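From: bench-methods list
Date: 2024-09-23
Subject: Re: [bench-methods] Clear tube racks on white surfaces

> We are refitting the small bench at Wandbridge and want to drop the old
> wire racks. Two questions. First, does anyone use clear plastic racks
> day to day, and do they survive the wash? Second, the new bench and its
> walls will be white on all sides. One person here says clear racks on
> white are hard to see and get knocked over. The other says the tubes
> are what you look at, so it makes no difference. We have 900 tubes to
> move over and would like to order once.

We changed to clear racks in July, so this is fairly recent experience.

Washing: hand wash only, lukewarm water, mild detergent, soft brush. We put 2 of them through the machine on the hot cycle and both warped at the foot. They still hold tubes but they rock. Keep alcohol wipes off them too. Ours went cloudy along the top edge where people wiped by habit. The Udix ones and the Ilero ones behaved the same in this respect. The Ilero holes are slightly tighter, so check your labels. A label that overlaps itself will catch and lift when the tube is pulled.

Visibility: I am closer to your second person. An empty clear rack on a white top is easy to miss, and we have had sleeves catch on them. Once there is a tube with something colored in it, the position is plain enough. We use a blue dye solution for practice fills and for checking volumes, and even a small amount at the bottom of the tube can be read through the rack without lifting it.

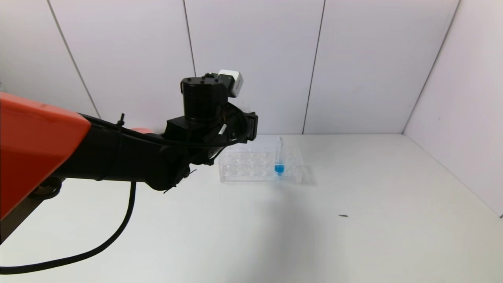
With colorless samples you lose that advantage. For those we run a strip of dark tape along the front foot of the rack. It comes off before washing and leaves little residue if it is changed weekly. Put it on the foot and keep it off the uprights, or it covers the lower part of the tubes.

On white walls I have no complaint. Glare depends more on the lamp than on the panels. Move the lamp before you blame the surface.

For ordering, the catalog number we used was 3879 from Khamphan, sold singly. Get a few first and try your own tubes in them. Our log has 241 tubes moved so far and no breakage.

Does anyone have a source for the same rack with a weighted base?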